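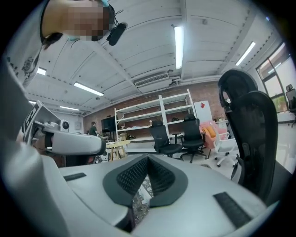

ミュージカル「ティラーノ」キャスト録音盤(三枚組)レビュー

オルトヴィル初演版の「ティラーノ」(Tillano)のキャスト録音が、ネピア(Nepia)から三枚組で出た。予約して買い、届いてから通しで四回、気になった曲はもっと聴いた。舞台は現地で一度だけ観ている。以下はその前提での感想で、物語の結末にも少し触れる。

作曲はアーコシュ・メーサーロシュ(Ákos Mészáros)、主役の測量技師ダリを歌うのはオルフン・ポラト(Orhun Polat)。一枚目が第一幕、二枚目が第二幕、三枚目がカット曲と別テイクという構成になっている。台詞は歌の前後につながる部分だけが残され、芝居だけの場面は省かれている。

音質

客席821の劇場で上演された作品だが、録音はスタジオで行われている。拍手も客席の物音も入っていない。劇場で聴いたときは低音がこもり、第一幕の合唱では歌詞がかなり聞き取りにくかった。盤ではそこが改善されていて、四声に分かれる「川の名前」も各声部がきちんと分離している。ヴィオラが歌の旋律を半拍遅れでなぞっていることは、盤を聴いて初めて知った。

一方で、打楽器は控えめに混ぜられている。第一幕の最後、橋が流される場面の大太鼓は、劇場では床から伝わるほどの音だった。盤では音量を上げても同じ印象にはならない。ヘッドホンよりスピーカーで聴いたほうが多少ましだった。

歌とマイクの距離は近い。息継ぎの音が大きめに入っているので、苦手な人は試聴してから決めたほうがいい。私は二回目から気にならなくなった。

歌唱

ポラトは中音域が安定していて、長い語りに近い曲ほど良い。「三つの杭」は音の動きが少なく、譜面だけ見れば地味な曲だと思うが、言葉の置き方が細かく、飽きずに聴ける。高音は少し硬い。第二幕の「帰らない理由」の最後の音は、劇場では弱く抜いていたのを、録音では張って終えている。好みで言えば劇場のほうが好きだった。

母親役の歌は短いものが二曲だけで、どちらも二分に満たない。もっと聴きたかったが、もともとの出番がそうなので仕方がない。子役二人の掛け合いは録音でもテンポが落ちず、台詞から歌への入り方が自然だった。

合唱は人数が少ないわりに厚みがある。重ね録りをしているのかもしれないが、クレジットには記載がなかった。
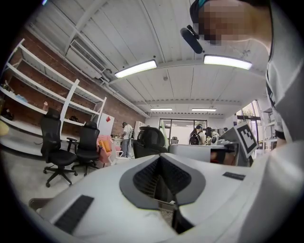
外箱と冊子は、盤の内容に比べると評価が分かれると思う。箱は厚紙製で、三枚の盤が紙のスリーブに一枚ずつ入っている。表面は白地で、題名のほかには主人公の測量標を図案にした黒い四角があるだけだ。写真の右寄りに立っている白黒の四角いマーカーに近い、白地に黒い塊を大きく並べた模様で、離れて見ても目につく。棚に置いたときに見つけやすいのは良いが、光沢のない白い紙なので指の跡が残りやすい。私の箱は一週間ほどで角が少し灰色になった。

冊子には全曲の歌詞と、メーサーロシュによる短い解説が載っている。歌詞は原語と英訳の並記で、日本語訳はない。文字は小さめで、英訳のほうは薄い灰色で刷られている。夜に部屋の明かりで読むにはつらい。舞台写真は六枚あるが、どの場面のものか説明がなく、観ていない人には話の流れがつかみにくいだろう。あらすじも半ページしかない。第二幕で時間が二十年進むことが書かれていないので、初めて聴く人は二枚目の一曲目で戸惑うと思う。

スリーブはきつい。盤を出すときに縁をつまんで引く必要があり、三枚目は特に出しにくかった。私は別に買った不織布の袋に移した。

三枚目について

買うかどうか迷う人の多くは、三枚目の中身が気になっているはずなので、少し詳しく書く。

最初の二曲は試演の段階で外された曲で、ピアノ伴奏のみ。「水位」はダリと役場の書記の二重唱で、本編にはない書記の事情がここで歌われる。これがあると第二幕で書記が黙って席を立つ理由がよくわかる。外した判断は理解できるが、曲としては本編の中に置いても見劣りしない。もう一曲の「市の日」は群衆の歌で、こちらは外されて当然という出来だった。旋律が「川の名前」と似すぎている。

続いて、別テイクが四つ。違いは主にテンポで、「帰らない理由」は本編より遅く、最後の音も弱い。私が劇場で聴いたものに近いのはこちらだった。本編の二枚目を聴くときは、この曲だけ三枚目に差し替えた再生リストを作っている。

最後に、序曲の管弦楽のみの版が入っている。本編の序曲には舞台の開幕を告げる台詞がかぶるので、音楽だけを聴きたい人にはありがたい。

二枚組の通常版との比較

三枚目のない通常版も売られている。私が買った店では差額は400円だった。本編二枚の音源は同じで、冊子も歌詞の部分は共通だが、通常版には作曲者の解説と舞台写真がない。この差額なら三枚組を選んでいいと思う。ただし三枚組は在庫が少ないようで、二月の時点では取り寄せになる店が多かった。

配信でも本編は聴ける。三枚目の曲は配信されていない。配信版では第一幕の台詞つなぎの部分が曲ごとに区切られているため、再生環境によっては一瞬の無音が入る。「三つの杭」から「川の名前」へ移るところは切れ目なしで聴くべき箇所なので、ここが気になるなら盤のほうがいい。

同じ作曲者の前作「サルカノ」(Sarkano)の録音を持っている人には、音の傾向がかなり違うことを伝えておく。あちらは劇場でのライブ録音で、残響が多く、客席の笑い声もそのまま入っていた。約300人の小さな劇場だったせいか、歌い手の動きに合わせて声の位置が変わるのもわかった。「ティラーノ」では声がずっと中央にある。作品を資料として聴くなら今回の録音、上演の空気を聴くなら「サルカノ」の録り方のほうが合っている。

気になった点

トラックの曲名表示に誤りがある。二枚目の五曲目と六曲目が、冊子と箱裏で逆になっている。音源の並びは冊子のほうが正しい。パソコンに取り込むと箱裏の順で曲名がつくので、手で直す必要があった。発売元の告知は見つけられなかった。

一枚目の終わりの無音が長いことも気になった。最後の和音が消えてから盤が止まるまで待たされるので、続けて二枚目を聴くときは途中で止めている。

評価

録音の内容は五点満点で四点。歌詞の聞き取りやすさと三枚目の「水位」を高く見て、打楽器の弱さを引いた。箱と冊子は三点。舞台を観た人には三枚組を勧める。観ていない人は、配信で「三つの杭」と「川の名前」を聴いてからでも遅くない。この二曲が合わなければ、ほかの曲も合わないと思う。

なお、楽譜集も同じネピアから出る予定だと冊子の末尾に書かれている。収録曲と時期は未定とのこと。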